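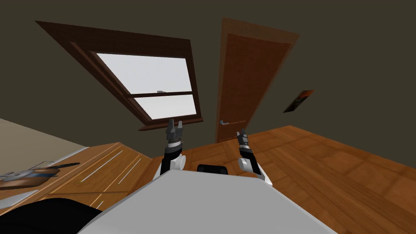
A bedroom with a plank floor and an olive-brown wall.

RENTING OUT THE SPARE ROOM: WHAT WE LEARNED BY JUNE

Several readers wrote in after the last issue to ask whether they should let the spare room for the summer. The short answer is yes, if you like money and don't mind hearing a stranger gargle. The longer answer takes up the rest of this item, so get a drink.

Hollitholm fills up every June with people who have come for the sailing and didn't think to book a bed. The Dutard has 100 rooms and has been full since spring. That leaves the rest of us, with our box rooms and our grown children's old bedrooms, in a strong position for perhaps the only time in our lives. One household on the hill took in $3915 over last season and spent most of it on towels.

Start with the paperwork. The town wants a short-stay permit, which you pick up at the counter on Ogundipe Street. Bring proof of address. Bring a second proof of address, too, as the first one will be the wrong kind. The wait is about 5 weeks, so if you haven't applied yet you're already renting to the August crowd, who are quieter and steal fewer hangers.
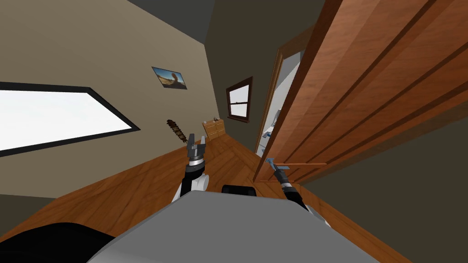 Guests have opinions about light, and they will put those opinions in writing. Half of them want the room bright enough to perform surgery in, and the other half want to sleep until noon in June, when the sun comes up at an hour I consider rude. Buy blackout curtains. A wide window with a thick black border looks very smart in a listing, but at dawn it's a floodlight. While you're at the store, skip the anchors and the driftwood fish. One small framed picture of a desert rock under a blue sky will do fine, and people who have spent all day looking at boats may thank you for it.

Then there's breakfast. You don't have to offer it. If you do, offer very little, and say so before they arrive. My own first guests were promised "something in the morning" and came down expecting eggs three ways. They got toast, and I got 3 stars.
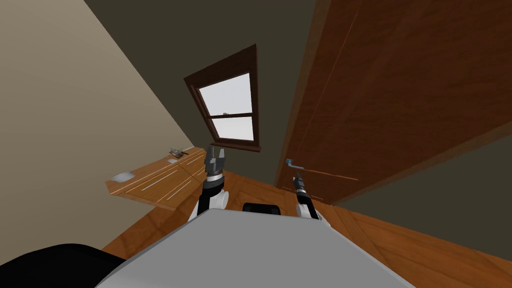
After that I wrote everything down on a single sheet and taped it inside the closet door: checkout time, which bin is which, how to talk the shower into giving hot water. Hardly anyone reads it, but I can point to it, and that has settled more arguments than I would have guessed.

As for booking sites, most of us here use Flaser. It takes its cut before you see a cent, and the calendar sometimes decides your room is free when there's a family of four asleep in it. Check it every night. Keep a paper copy as well — the back of an envelope has never double-booked me.

Permit forms for next season have to be in by 08/07/2021. The counter closes for lunch, and lunch is long.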